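Nikedeo | Equipos para manipulación textil
Célula de doblado Huaranga

Configuración, alcance de suministro y planificación de la compra

La célula Huaranga está destinada a lavanderías industriales, talleres de acabado y centros de formación que requieren la manipulación automatizada de paños y piezas textiles de pequeño formato. Se suministra con uno o dos brazos, pinza de dos dedos y cámara de muñeca, y puede instalarse sobre una mesa existente siempre que la superficie sea lisa, de color uniforme y mate.

La elección de la pinza condiciona buena parte del presupuesto. Los dedos de punta estrecha facilitan la toma del tejido por el dobladillo; los de punta ancha se recomiendan para piezas gruesas o acolchadas. Ambos juegos son intercambiables y se presupuestan por separado.

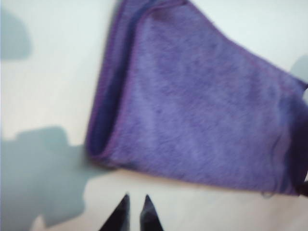 Los tejidos de microfibra y de pelo corto exigen una iluminación estable. Nikedeo aconseja incluir la luminaria cenital en el pedido inicial, dado que su incorporación posterior obliga a repetir la calibración de la cámara.

Alcance del suministro
Brazo con pinza de dos dedos y cámara de muñeca
Unidad de control con almacenamiento de 512 GB
Juego de dedos de repuesto
Programa Clallo, con licencia para 3 puestos
Puesta en marcha y formación del personal

No incluidos
Mesa de trabajo
Luminaria cenital
Obra eléctrica y cerramientos de seguridad

Plazos y condiciones
El plazo de entrega es de 10 semanas desde la aceptación del pedido. La garantía cubre 2 años y excluye los dedos de la pinza, considerados material fungible. Los pedidos con entrega prevista en agosto deberán confirmarse con antelación, por cierre parcial del almacén de Plonorton.

Solicitud de oferta
Se ruega adjuntar la relación de tejidos, sus medidas y el plano de la zona de instalación.
Ofertas y contratación: Chrysanthi Tsolakis
Consultas técnicas: Thodoris Triantafyllou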